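January, 6:40 in the evening

Second full week on the new routine. Writing this down while the numbers are in front of me, because the monthly form has no field for most of it.

The sorting line at Venura now runs without anyone at the belt. Before the change there were four of us on hand sorting and two on folding. The belt reads the tag, the arm drops the piece in the right bin, and one person stands at the end to clear faults. That was me on the early shift, 795 pieces, 30 faults. Most of the faults were tags folded under a hem. Two were drawstrings wound around the roller, and both times the reset took longer than the clearing, since the panel asks for the same confirmation three times.

The fault log from Fuvasier still lists every stop as "operator." I asked Bjartur Grímsdóttir whether a drawstring counts as an operator. She said the category comes from the supplier and can be changed at the next update. No date for the update.

What has changed in the body: my shoulders are fine, my feet are worse. Sorting by hand meant walking between bins. Now it is standing on one mat and watching. The new mats help a little. I have asked for a stool with a back and been told that it has to be approved for the zone inside the yellow line.

What has changed in the talk: there is less of it. Four people around a belt will discuss anything. One person at the end of it listens to the compressor. Heiðrún Hafstein has moved to folding data in the afternoons and I see her only at the shift change, when we have about 10 minutes and use them to complain about the lockers.

Folding is the part the line cannot do. The Mancuso unit manages towels and pillowcases, flat things with four corners. Anything with sleeves or a lining goes to a person, and large soft pieces that slide are the worst of all. So the folding hours have turned into teaching hours. Same cloth, same movements, but done with the hand tool and recorded. The target is 80 usable takes a shift. Heiðrún is at 70 and says the last ten are where the wrist goes.

I did my first afternoon of it today, on house work, away from the plant.

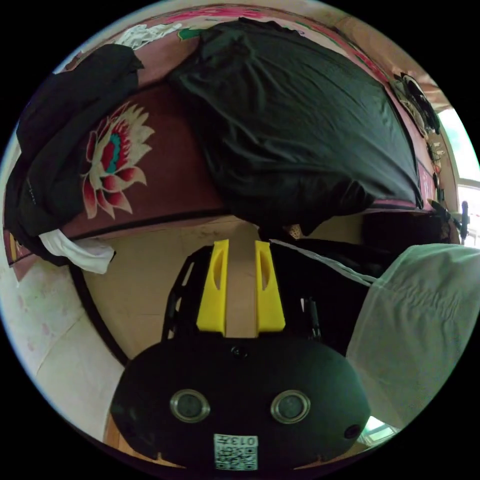

The main difficulty is that two fingers have no feel. With a hand you know when you have picked up one layer and when you have picked up two. With the tool you look, guess, close, lift, and look again. Heavy cloth is easier to hold than I expected and harder to lay down straight. I caught myself reaching in with my left hand several times, and each of those takes has to be thrown out.

Pay for recorded hours is the same as for sorting. There was a line in the Brillano agreement about a skills supplement, and I have asked for it in writing whether recording counts as a skill. If it takes us 20 years to learn to fold a lined jacket properly, it should count as something. Bjartur wrote the question down, at least.

Still open: the stool, the supplement, the fault category. Also who covers the end of the belt when I am out recording - today it was the shift lead, and he did not enjoy it.

Wrist is sore on the thumb side. Ice, then bed. Early shift again tomorrow, and the roller guard is supposed to be fitted before we start.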